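マンゴーつかみ機、指を貼り直して台に戻しました

先月から間があいてしまいました。6月の工房は、夜7時を過ぎるとほとんど貸し切り状態で、作業は進むのに、進んだぶんだけブログを書く気力がなくなるんですよね(言い訳です)。

初めての方のために少しだけ。シェア工房のSkivwoodに通いながら、トレーの果物をつまんで、はかりの皿に移して、重さを読んで、また戻す、というだけのアームを作っています。本当にそれだけ! 最終的にはラベルを出すところまでやりたいのですが、いまのところは「移す」のところでずっと足踏みしています。アームの関節まわりはLaxdalの中古キット、指の根元の開閉部分はEsance、動かすほうのソフトはJinenumです。寄せ集めもいいところで、配線の色もそろっていません。

で、今回やったのは大きく分けて指の貼り直しと、カメラの見え方の確認です。

まず台の上の話から。工房のカウンターは濃い色の木で、レジまわりの機械がひととおり並んだままになっています。トレーははかりの左、すき間はほんの少しだけ。このすき間を広げればアームの通り道はずっと楽になるのに、そうするとトレーが台の左にずれて今度は頭側のカメラに入りきらなくなる。何回か動かして、結局もとの位置に戻しました。頭側のカメラで見るとこうです。 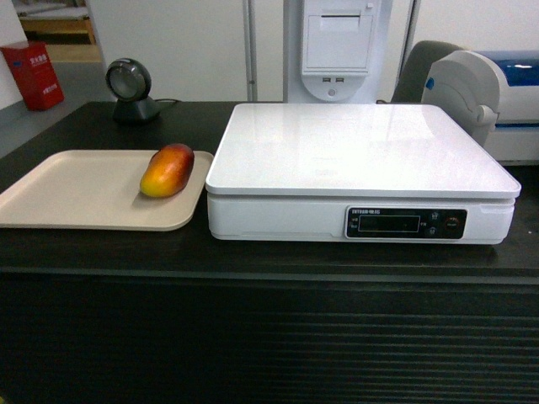 前の記事にこんなコメントをもらいました。マンゴーより先にテニスボールか何かで練習したほうがよくないですか、うちのアームは柔らかいものから始めて半年くらい何も進みませんでした、とのこと。

うう、耳が痛い。ボールは最初のころにやりました。やったんですけど、ボールはどこを持っても同じ太さなので、プログラムのほうが変に安心してしまうんです。マンゴーは長いほうと短いほうがあって、寝ていれば向きもあるし、つかむ位置を間違えるとくるっと逃げます。同じ果物でも、置き方が変わると別の物みたいに難しさが変わるんですよ。そこが面白いので、遠回りだとは思いつつマンゴーで続けます。あと、練習が終わったら食べられる(これが大きい)。

さて指です。黒い布を巻いたパッドは気に入っていて、皮に傷がつきにくいし、滑り方もおだやかです。ただ、縁がほつれます。ほつれた糸が手首のカメラにちらちら映って、Jinenumの輪郭検出がそれを拾うんですね。糸を「細長い物体」だと言い張ってくる。そんなに自信満々に言わなくても、というくらいのスコアで言ってきます。

布を全部はがして樹脂の指先に替えることも考えました。でも前に樹脂だけで試したときは力加減がシビアで、皮にうっすら跡がついてしまったんです。なので布はそのまま、下の両面テープだけ新しくして、飛び出した糸をハサミでちょんちょん切って、あとは検出のほうで画面の下の端を無視する設定にしました。多少のほつれは残っていますが、もういいことにします。布は手芸屋さんで買った端切れで、まだ山ほどあるし。

開閉の幅も見直しました。いままでは指を必要な分だけ開いて近づけていたのを、最初に思いきり開いてから寄せるように変更。時間は2秒よけいにかかります。でも狭く開いて近づくと、指先がトレーの縁に当たるんです。一度当たると位置がずれて、そこから先は全部ずれる。だったら2秒くらい待ちます。待っているあいだにお茶も飲めるし!

はかりのほうへ手首を向けて、開ききった状態で止めてみたのがこちら。

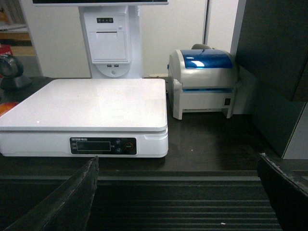 問題は、皿がつやつやなことです。天井の照明が白くのっぺり反射して、皿の面がどこまでなのか、カメラの側からはとても分かりにくい。人間の目なら縁の影や横の機械との位置関係でなんとなく分かるのに、Jinenumは反射の形を皿の形だと思うことがあって、そうなると置き場所が奥に寄っていきます。奥には背の高い白いキオスクが立っているので、寄りすぎると怖いんですよ。借り物のスペースで、ほかの人も使う機械にガツンとやったら出禁です。

対策は三つ試して、二つだめでした。照明を消すのは、ほかの利用者に迷惑なので却下。皿に艶消しのシートを敷くのは、見え方はよかったのですが、シートが軽くて指の先でずるずる動くのでこれも却下。残ったのが、皿の手前の縁だけを探して、奥行きは決め打ちにするやり方です。はかりは動かさない前提なので、まあ許されるでしょう。縁の下に黒い操作パネルがあるのもありがたくて、白い皿との境目が出やすいんです。こういうところでメーカーさんの配色に救われるとは思いませんでした。

電源まわりのメモも残しておきます。自分が来月忘れるので。

アーム側は12Vの電源をひとつ、指の開閉は別系統。前は同じ電源から取っていて、肩の関節が踏んばった瞬間に指がふっとゆるむ、という嫌な症状が出ていました。分けたら消えました。追加のアダプターと端子台で3000円。痛い出費ですが、これで悩んでいた夜の数を思うと安いです。ケーブルは肘のところで6の字に一回まわして、結束バンドはゆるめに。きつく締めると、手首を回したときに引っぱられてカメラの角度が変わります(やりました)。

それからトレー。淡いベージュの浅いやつで、色は果物がよく映えて最高です。悩みは縁の立ち上がりで、マンゴーが右の縁の近くにいると、右の指を下ろす余裕がなくなるんです。だから位置を見て、縁に近いときはつかむ角度を少しひねるように書き足しました。書き足したというか、if文がまた増えました。もう見たくない長さになっています。

ちょうどその「縁に近い」パターン、立てて置いたときの手首カメラの画です。

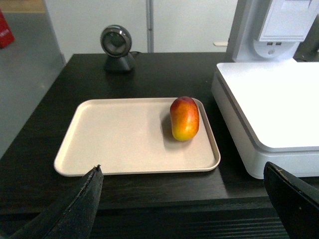
工房で隣の作業台にいた人には、そういうときは無理につかまないで、指の背でトレーの真ん中へそっと押してからつかめばいいのに、と言われました。

たしかに! 押すという発想がまるでなかったです。つかむ機械を作っているとつかむことしか考えなくなりますね。ただ、立っているものを押したら倒れそうだし、寝ているものを押したら転がりそうだし、押したあとにもう一回カメラで探し直す手間も増えます。でもひねる角度のif文を延々と足していくよりは、筋がよさそうな気もする。指の背にも布を巻くべきか、そのままのほうが滑って都合がいいのか、このへんは試さないと分かりません。

次は押す動作を入れてみます。角度の処理は消さずにコメントアウトで残しておく派です。あとラベルのほうも、プリンターに直接つなぐ前に、まず重さの数字をちゃんと読めるようにしないと。表示をカメラで読むか、ケーブルで取るかでまだ迷っていて、はかりの通信に詳しい方がいたらコメント欄で教えてください。うちのJinenumは7セグの1と7をよく間違えます。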